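Suturing robot at Lullton hospital stopped after instrument fault

The operating department at Lullton hospital has taken one of its surgical robots out of service after an instrument stopped following the surgeon's hand during the closing of a wound. The hospital confirmed the stop this week in a short notice to staff and to patients who have an operation planned in June.

The fault appeared in the needle driver of the Ova system, late in the afternoon, when most of the stitches were already placed. According to the notice, the surgeon moved the handle at the console and the jaws at the other end answered too late, and then did not close completely. The system showed a warning on the screen and locked both arms. The team removed the instruments by hand, following the normal emergency procedure, and the last stitches were made without the robot.

The patient was not harmed, the hospital says, and went home as planned.

"The machine did the right thing when it locked itself, but it should have warned us earlier," said Marianna Sowa, who leads the surgical team. "When you are tying a knot you have very little space between the two tips. A small delay is enough to pull the thread in the wrong direction."
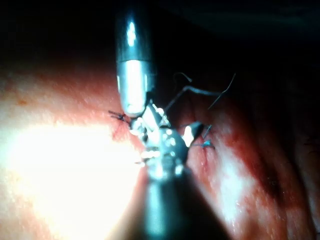
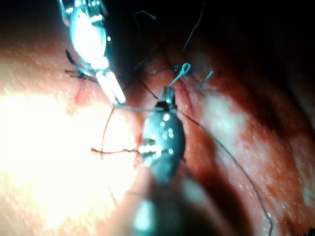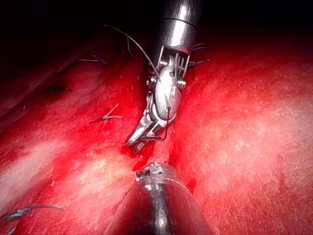

Closing a wound with two robotic instruments and suture thread.

What the technicians found

The first inspection was made by Wibisono, the company which maintains the system for the hospital. Its technicians opened the needle driver and found that one of the thin cables which move the wrist had become longer than it should be. The cable was not broken. It had lost tension slowly, and the software had corrected for this each time, until the correction reached its limit.

Each instrument of this type may be used for 12 operations and then it must be replaced. The one in question had been used for 8. For this reason the hospital has asked if the limit is too high for work with many knots, where the wrist turns much more often than in other operations.

Wibisono has now tested the cable on a bench in its workshop in Plotidska. In the test the wrist was bent again and again with a normal load. A new cable kept its tension for 800 movements, but a cable from the same delivery as the faulty one began to lose it after roughly 600. The company has written to the other hospitals that received instruments from this delivery and has asked them to send these back.

What happens now

Serpil Kırmızıgül, responsible for patient safety at the hospital, said that planned operations will continue. Some of them will be moved to the second robot, and others will be done in the traditional way. Patients will get a telephone call if the method or the time is changed - they do not need to contact the hospital themselves.

"We want to see the full report before we switch it on again," she said. "Until then the nurses will also check the tension of every needle driver before the operation starts. It takes a few minutes more in the morning."

The robot will stay out of use until the report from Wibisono is complete. The hospital has not given a date for this.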